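Abtropfgestell ohne Wanne auf Holzplatte, geht das auf Dauer?

Forum > Küche und Haushalt > Geschirr und Spüle

nerea_cabello
15. November
Guten Abend zusammen, ich habe eine Frage zum Abtropfen. Wir haben keine Spülmaschine und ich benutze ein Gestell aus weiß beschichtetem Draht, ohne Schale darunter. Es steht direkt auf dem braunen Holz. Dazu kommen ein dunkelblauer Becher und ein paar Teller, mehr ist es meistens nicht.

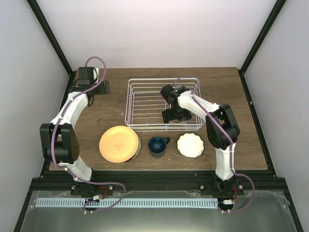

Meine Frage ist jetzt, ob ich unbedingt eine Wanne kaufen muss. Die Platte habe ich im August mit Öl von Lurnia behandelt, und ich möchte nicht, dass sie Flecken bekommt. Deutsch ist nicht meine Muttersprache, bitte entschuldigt Fehler.

Theda Kettler
Ja, kaufen. Bei mir hat es keine 4 Monate gedauert, dann waren schwarze Ränder im Holz. Öl hilft gegen Spritzer, aber gegen stehendes Wasser nicht.

settimio_m
Das sehe ich anders. Ich habe seit 9 Jahren nur ein gefaltetes Tuch unter dem Gestell und wechsle es jeden Abend. Unter der Wanne von Ciritz, die ich vorher hatte, war es immer feucht, und das war schlimmer.

Theda Kettler
Dann hast du die Wanne nie hochgehoben. Das muss man natürlich machen.

settimio_m
Doch, einmal pro Woche.

Theda Kettler
Einmal pro Woche ist zu wenig.

nerea_cabello
Danke für beide Antworten. Ich habe noch eine zweite Frage, und zwar zum Einräumen. Den Becher stelle ich hinten links mit der Öffnung nach oben hinein, weil ich ihn so besser greifen kann. Rechts sind die gewellten Drähte, dort möchte ich die Teller haben. Der mintgrüne mit der Blume liegt bei mir oft noch auf dem Holz neben dem Gestell.

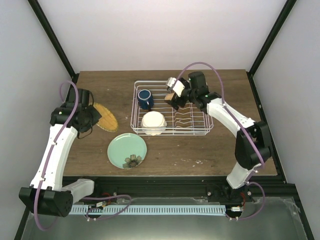

Mein Mann meint, dass der Becher umgedreht werden muss. Mich stört dabei, dass der Rand dann auf dem Draht steht. Wie macht ihr das?

Analyn L.
Dein Mann hat recht :) Mit der Öffnung nach oben bleibt das Wasser unten im Becher. Schalen lege ich auch immer umgekehrt hin.

settimio_m
Umdrehen, ja. Hier bin ich ausnahmsweise mit Theda einig, nehme ich an.

Theda Kettler
Bist du.

nerea_cabello
Gut, dann drehe ich ihn ab heute um. Mit dem Tuch probiere ich es zuerst, die Wanne kann ich später noch kaufen.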